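I have a thing about boxes. Good ones, I mean, the sturdy white kind with a bit of pattern along the rim, the sort you can't bring yourself to flatten after the holidays. By last August I had 14 of them stacked in the hall closet, and my sister had started calling it the warehouse.

So this winter I finally put them to work! I sorted everything that had been living in my kitchen drawers (labels, tags, scraps of red card, gift wrap offcuts I was sure I'd need) and gave each kind its own home.

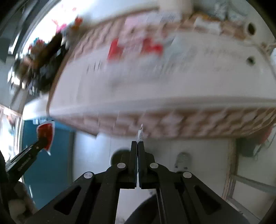
I got the idea from Sakda Panyasiri, who runs a little stationery shop called Kaewkla and packs every order by hand. He told me to start with the paper stuff, because it's flat and forgiving and you can change your mind. "Leave some room," he said. "A full box is a box you won't open." I ignored him, of course, and crammed the first one so tight the lid popped off on the stairs.

My second try went better. Cards stand on edge now, red ones together, and the loose labels go in an envelope at the front. It took me 2 evenings and one very large pot of tea, and I still have a bag of ribbon I'm pretending not to see.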